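December 9, 2012

Back on the paper folding after a gap — last entry was in October and I'd left myself almost no notes, so I'm being better this time. Picked up the strip of equilateral triangles from the Kultilum pad, the heavier stuff, and straight away remembered why I'd stopped using it. It creases beautifully once and then starts to split along the fold after a bit of flexing. Switched to the Firnum sheets, 100 to a pack, which are thinner and feel a bit cheap but bend both ways without complaining.

Aim for today was to get a clean hexahexaflexagon (six faces) and find all six without getting lost. I always get stuck going round the same three! The trick I'd forgotten is to keep flexing at one corner until it refuses to open, then move to the next corner along. Did that and had every face inside a few minutes. Coloured them as I went so I can't fool myself. 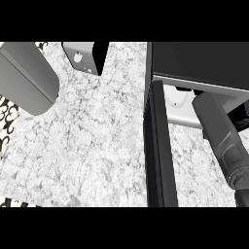
Rendered view, marble worktop from above.

Then the Martens template, the square one. I scored all the lines first with an empty biro, both sides, and it made a huge difference — the last one I made was so fat in the middle that it wouldn't lie flat. Still a little springy at the taped join. I think I'm leaving no gap at the hinge, so next time I'll try the width of a pencil line and see.

Also had another go at the counting question, how many different ways you can fold a strip of a given length before you start repeating yourself with mirror images. My list by hand had 334 entries, and after crossing out the ones that were only flipped over I was left with 284. I don't trust that at all. I was tired by the end and I know I treated at least one symmetrical one as a pair. Needs redoing with a proper labelling, probably L and R for each fold, and reading each string backwards as well.

To do: redo the list, buy more tape (the matt kind), try the Bernar net with the gap at the hinge, trim the corners on the square one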